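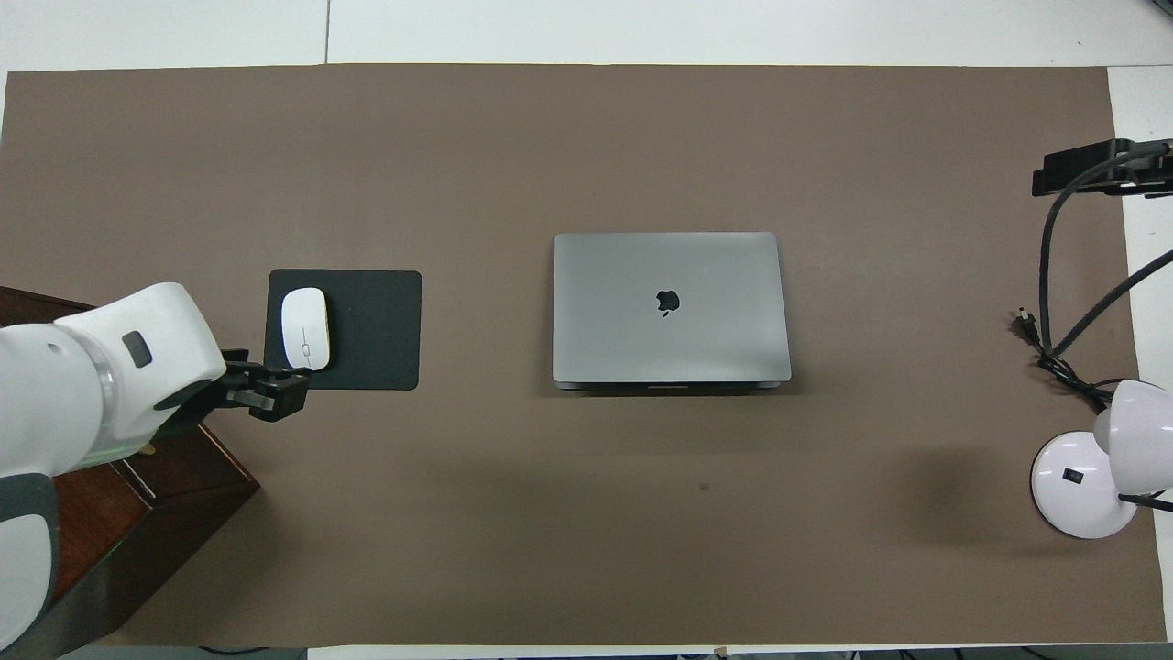

Desk, current state. Laptop, mouse, pad, paper.

Paper on the desk: protection or cry for help?
Posted in Home Office & Furniture

skinner_lane
White desktop, big sheet of brown paper over most of it. I bought the roll in May to wrap a mirror and there were 22 yards left over, so now my desk dresses like a parcel. It works fine. My sister says it looks like I'm about to gut a fish. Do I keep it or buy a proper desk mat like an adult?

fallbridge_deb
Keep it. White desktops show everything. Mine has a coffee ring from a mug I no longer own.

OttoInZendthorpe
Disagree. Paper creases, the creases catch your sleeve, and by August you'll have a corner that curls up and waves at you. Felt mat. Done.

skinner_lane
It has creases already, but they're faint. I consider them a patina.

OttoInZendthorpe
You can't have patina on wrapping paper.

m_egger
Question from the cheap seats: why a mouse pad on top of the paper? Isn't the paper the pad?

skinner_lane
Tried that for a week. The mouse sounded like somebody sanding a canoe. The black pad came out of a drawer and it stays.

fallbridge_deb
While we're picking on you, that's a big gap between the laptop and the pad. And the mouse is on the left. Lefty?

skinner_lane
Lefty. The gap is where my notebook goes — and, at lunch, a sandwich.

amarachi_ez
I do bookbinding and go through a lot of this stuff. Tape it on the underside of the desk, never on top, and change it when it gets shiny under your wrists. A fresh sheet costs me about 7 cents. A felt mat will cost more and collect crumbs until you die.

OttoInZendthorpe
You can vacuum felt.

amarachi_ez
Do you?

OttoInZendthorpe
I own a vacuum.

m_egger
For what it's worth I'd leave the white strip showing at the top. Looks deliberate, and you can still wipe down that seam where the panels meet. Mine in Histthorpe fills with eraser dust.

skinner_lane
Fine, paper stays through the summer. Otto, if the corner waves, I'll wave back.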